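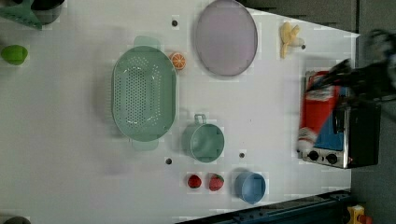 I'd been meaning to get to the Primton toy open day for years, and this time Beril Tuncer finally dragged me along (she drove, I brought the sandwiches). It's held on a Sunday in March in the old Bendwood works, and if you've any fondness at all for play kitchens, put it in your diary now!

We use cookies to make this site work and to see which pages you read. Accept all | Manage settings

Parking first, as it was the only bad bit. There are 69 spaces and they'd all gone by the time we rolled up at half past ten, so we left the car down by the river and walked back up the hill. Entry was £8, with a cup of tea thrown in, and you get a paper wristband that won't come off in the bath.

The ground floor is mostly trains, and Beril is soft on trains, so that was the first hour gone. I left her to it and went up to the kitchen room, where I'd wanted to be all along. Oh, I was happy up there. Pots, plates, cups, fruit, all the things I used to line up on the back step when I was five.

My favourite was a sage-green colander, oval, with a flat handle at each end in a paler, see-through green and lots of little round holes. I'd have one that colour in my own kitchen tomorrow. Close second was a small green pot with a looped wire handle, very camping holiday. There was a little toaster oven too, with a shiny silver front and two dark round knobs, and I do love a knob on a toy. Ours at home was a cardboard box with bottle tops glued on!

The play fruit is lovely as well. The strawberry has its green leafy top, the orange slice shows all its segments, and the banana is a gentle pale yellow, much nicer than the shouty sort you usually get.

Muthoni Mfaume gave the talk at two o'clock, in a side room with 15 chairs and a good many more people than that. She's been collecting play food since her eldest was small and has over 102 pieces now, and she told us about the Dumitrescu sets her aunt used to bring back from Dirville, a few bits at a time, wrapped in socks. I could have listened all afternoon, but the tea urn was packing up and Beril had found me by then, carrying a signal box.

I came home with a tin of buttons and a second-hand rolling pin (child-sized, obviously). The café does a decent cheese scone, but go before noon, as they were down to flapjacks by one. The stairs are steep and I didn't spot a lift, so ring ahead if that matters to you.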